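Foam letters keep sliding off fabric backdrop

Bautista Echeverría
I'm hanging cut-out foam letters on black cloth for a table at the Orellana craft fair in January. Double-sided tape holds until 11 at night, then they drop one by one, like a very slow resignation. Tried ironing the cloth too. It has 7 new creases. Any ideas?

skorilia_mom
Tape hates fabric. Use dressmaker pins pushed through the cloth from behind into the foam, two per letter, three for the fat ones. Big letters on the bottom row, small ones on top. 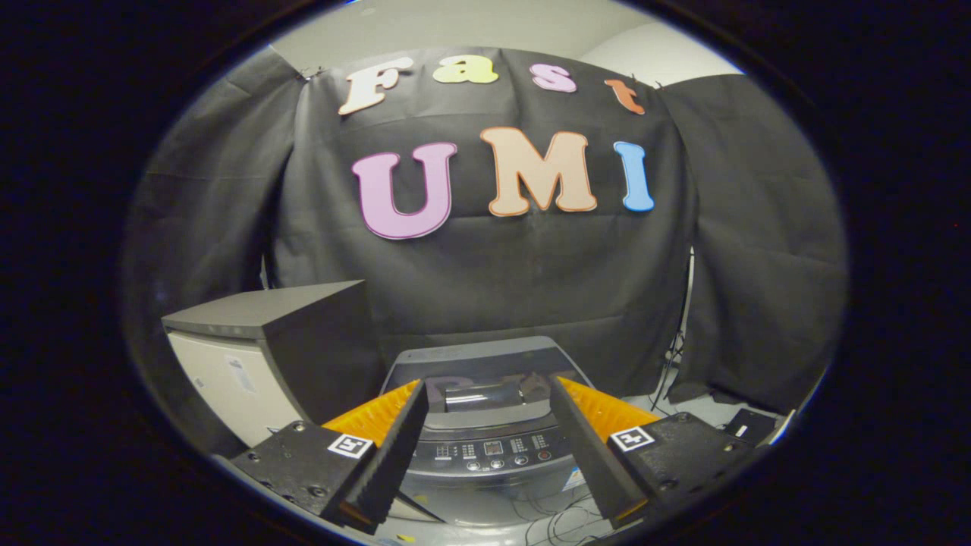

Pastel foam letters on black cloth, small row over big row

Leave the creases. I've done this for years and the only person who mentioned them was my sister.

Flilitz
hot glue

feto_crafts
Hot glue works if you never want the cloth back. Sticky-back hook dots, the rough side only, will grab fleece or felt but not plain cotton. A pack of 100 should outlive your interest in fairs.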